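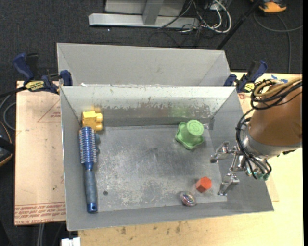 Gray metal bin with a blue round hairbrush along the left side.

Writing a Testable Specification for a Reusable Function Block

These steps cover the written specification for a single function block in a PLC library. The worked case is a bin feed interlock, FB_BinFeed, from the Stikham block library. The same method applies to valve, motor and conveyor blocks.

Before you start

You need the block interface (all inputs, outputs and parameters with data types), the controller task cycle time, and a list of the modes the block supports. FB_BinFeed has 7 inputs and 5 outputs and runs in a 27 ms cyclic task. If the interface is still changing, freeze it first.

Step 1. Name every signal once

Use the tag name exactly as it appears in the code. Do not write "the sensor" in one line and "xBinPresent" in the next. For each Boolean, state what TRUE means:

xBinPresent: TRUE when a bin is seated at the feed position
xEnable: TRUE when the block may issue commands
xReset: a rising edge clears a latched fault
xFeedCmd: TRUE commands the feeder to run
xFault: TRUE while a fault is latched

Analog values need a unit and a valid range. Timers need a unit even when the data type is TIME.

Step 2. Write one property per line

A property has a condition, a response and a time limit. Use the same sentence pattern throughout:

When [condition], [output] shall be [value] within [limit].

Example:

P1. When xBinPresent is FALSE, xFeedCmd shall be FALSE within one task cycle.
P2. When xFault is TRUE, xFeedCmd shall be FALSE in the same cycle.
P3. When xReset has a rising edge and the fault condition is no longer present, xFault shall be FALSE within one task cycle.

Split any line that contains two responses. A line with "and" on the output side cannot be passed or failed cleanly.

Step 3. Separate level and edge conditions

"When reset is pressed" can mean either a level or an edge, and the two behave differently if the button is held down. Write "is TRUE" for a level and "has a rising edge" for an edge. Held reset is the most common source of review comments on the Wodmont line, and most of them were closed by changing the wording alone.

Step 4. State priority

If two properties can apply in the same cycle and call for different values, say which one wins. For FB_BinFeed the order is fault, then bin present, then enable. Put the order in its own table and refer to it by number.

Step 5. Define the first scan

List the value of each output on the first cycle after a cold start and after a warm start. Retained variables must be marked. An output with no stated start value is treated as a defect in review.

Step 6. Build the check table

Give each property at least one test that should hold and one that tries to break it. In Skiler, export the table as CSV with the property ID in the first column. The full run for FB_BinFeed steps through 2,196 input combinations and stops at the first mismatch. Set "Continue on mismatch" if you want a complete list.

Step 7. Record what is not covered

Wiring faults, fieldbus loss and operator display text are outside the block. Write this down under "Exclusions". Blocks reused at the Laskowska plant also need the I/O substitute values listed in this section.

Troubleshooting

Property fails by exactly one cycle: check whether the block is called before or after the input image is updated.
Property never triggers: the condition may be unreachable. Compare it with the priority table.
Simulation passes, controller fails: confirm that the task cycle time in the project matches the one in the specification.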